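## Waxing a Tabletop Without Regretting It

My dining table has survived 17 years, two cats and a brother-in-law who believes coasters are a plot. What keeps it going is wax, and less of it than you think.

- Wash first with a drop of dish soap in warm water. Dry it. Go have lunch.
- Put the wax inside a square of old T-shirt and rub through the cloth. Dipping straight into the tin gives you frosting.
- Wait 2 hours before buffing. I have tried waiting less, and I own a sticky table to show for it.
- White rings often give up after a little mayonnaise overnight. The dog will want to help.

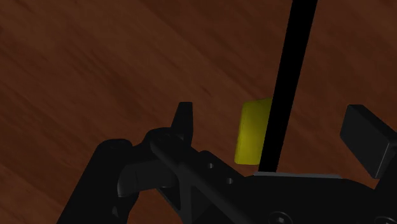 Grain matters more than the brand of wax, whatever Jaime Teixeira tells you at the hardware counter. Rub along it from one end to the other, even if that means walking around the table like a museum guard. On red-brown wood with dark streaks like these, running on the diagonal, your arm has to follow the slant, however silly it feels. Swirls look fine until the evening sun comes in low, and then they look like a skating rink.

Twice a year is plenty. I do mine in September and again whenever company is threatened.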